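Hamovier – README

Last touched 30th August. If something below doesn't match the code, believe the code and please open an issue.

What this is

Hamovier is my little pile of Python for getting a two-arm setup to pick up clothes, hold them still and lay them back down flatter than they started. It grew out of a weekend script called grab.py (it's still in the repo, please don't run it) and now has four parts: a cloth segmenter, a grasp picker, a motion layer that sits on top of Nakex, and a replay viewer I use far more than the other three put together.

It also comes with a small dataset, which I've named Cabanatuan, so this file is half README and half data card. I tried splitting them and kept updating only one, so now they live together.

Quick start

Clone the repo, make a virtual environment, then:

pip install -e .
hamovier check
hamovier replay cabanatuan/sample

The check command looks for the cameras, the Nakex daemon and the calibration file, in that order, and stops at the first one it can't find. If you only want to look at data you can skip it. The replay viewer needs no hardware at all and runs fine on my old laptop.

On Linux you may need to add yourself to the video group. I forget this on every new machine!

The segmenter

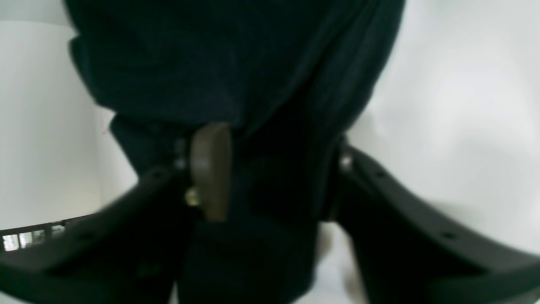 The segmenter's job is to say which pixels are cloth, and on the wrist views that's harder than I'd hoped. My first version was a brightness threshold with some cleanup, and it was great right up until I fed it dark clothes. Black fingers holding nearly black cloth, with only the tan pad between them standing out, is about as mean a test as I could have come up with. A threshold happily calls the whole lot one big shirt. So the current version loads a mask of the gripper first (rendered from the finger position Nakex reports), cuts that out, and only then goes looking for fabric in what's left. The pad gets its own entry in the mask file, and you should redo that entry if you change pads.

Settings you'll probably touch, all in segment.yaml:

min_blob: smallest patch kept, in pixels. Default 400.
gripper_margin: how far the gripper mask is grown before cutting. Default 3.
hold_last: reuse the previous mask if the new one comes back empty. Default on.

Please leave hold_last on while the arms are moving. I turned it off once to chase a bug and the planner got an empty scene in the middle of a lift, which it took as permission to go home by the shortest path.

The grasp picker

The picker works from the top-down view. It takes the cloth outline, finds spots where the edge sticks out, scores them, and hands the best few to the planner. Scoring is just three numbers multiplied together: how far the spot is from the middle of the heap, how thick the cloth looks there, and whether both arms could reach it without crossing. I've tried fancier things. A small learned scorer did better on neat piles and worse on messy ones, so it's sitting in a branch until I have the patience for it.
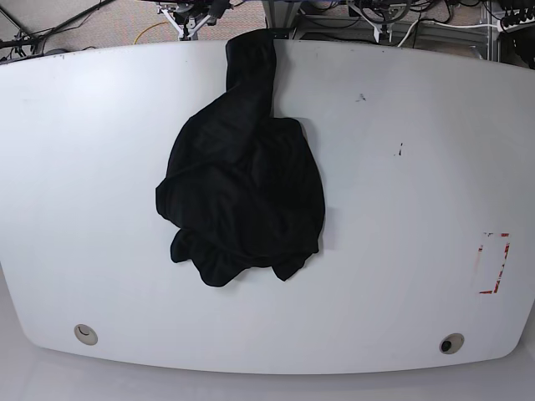

You can swap in your own scorer by writing one function that takes an outline and returns a list of points with scores. Put it in scorers/, name it in the config, and the picker will load it at startup. If it throws an error the picker falls back to the built-in one and prints a warning in yellow. I went back and forth on that – falling back quietly hid a broken scorer from me for a whole afternoon, so now the warning prints on every single pick. Annoying on purpose.

One thing to watch: the picker will sometimes choose two points on the same fold. There's a min_gap setting for this, and raising it helps, but set it too high and small garments get no second grasp at all.

Motion and approach

All motion goes through Nakex. Hamovier never talks to a motor directly, and I'd like to keep it that way, so pull requests that go around it will get a polite no. An approach has three stages: hover, open, descend. The hover height comes from the config, the opening width comes from the picker, and the descent stops at a table height measured during calibration. That last one really matters. Redo your calibration every time the table gets bumped, even a little.

hamovier calibrate --table
hamovier calibrate --wrist left
hamovier calibrate --wrist right 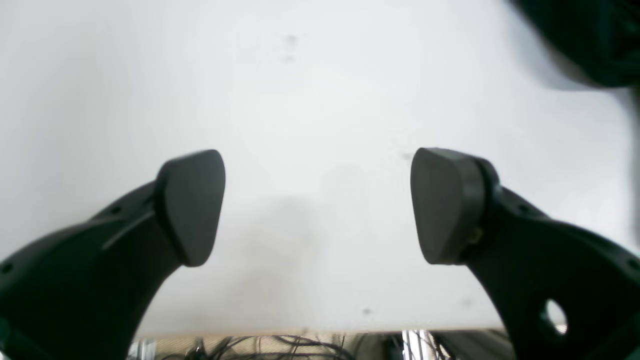
Each wrist camera takes a couple of minutes and the results are saved with a version number, so you can roll back if a new calibration looks off. I keep the old ones forever because they're tiny. The --compare flag shows the difference between two versions, and if a wrist has moved by more than a few millimeters I'd go and check the mounting screws before trusting anything else.

There's a dry run mode too (--dry) which plans everything and moves nothing. I use it after every config change, and you should too.

The data card part

Cabanatuan has 2209 short episodes. Each one holds the top view, both wrist views, joint positions, gripper opening and the commands sent. Everything is saved per episode in its own folder with a small JSON file, and timestamps all come from a single clock. Early recordings used two clocks and I threw them out instead of trying to line them up.

Of those episodes, 200 are held back for testing. Please don't train on them! The list is in splits/test.txt and the loader skips them unless you ask for them by name. Another 67 are tagged "odd", meaning something went wrong in the recording: a dropped view, a late start, a stuck command. They're kept in because I find them handy for testing the loader, but they're off by default.

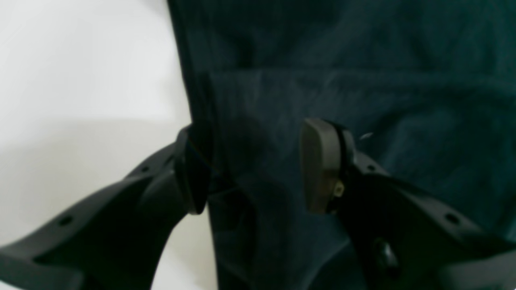 Labels are thin. Every episode has a start and end mark for each grasp, placed by a script from the gripper opening and then checked by me in the replay viewer. There are no garment outlines by hand and no fold labels. If you need those, the viewer can export stills, and I've had decent luck labeling them in Binska, which reads our JSON if you rename "views" to "streams" first. The rename script is in tools/.

What I'd use it for: testing segmenters on dark cloth, learning when a gripper has hold of something, trying out grasp scorers offline. What I wouldn't use it for: anything about garment type in general, or lighting changes, because there's very little variety in either one.

Known problems

The replay viewer leaks memory if you scrub backward for a long time. Restart it.

The gripper mask drifts by a few pixels when the fingers are fully open. Raising gripper_margin covers it up but doesn't fix it.

Thin shadows next to the cloth edge still get counted as cloth now and then, mostly in the wrist views.

hamovier check says "camera ok" when a camera is plugged in but frozen. It only tests that the device opens. A proper test is on my list for December.

Contributing

Small pull requests are very welcome, and so are bug reports with an episode number attached. If you're changing the picker, please run the offline scorer test and paste the output. If you're changing anything in motion/, run it with --dry first and tell me what the planner said.

Code is under the MIT license. The data is CC BY 4.0, and a link back to this repo is plenty for credit.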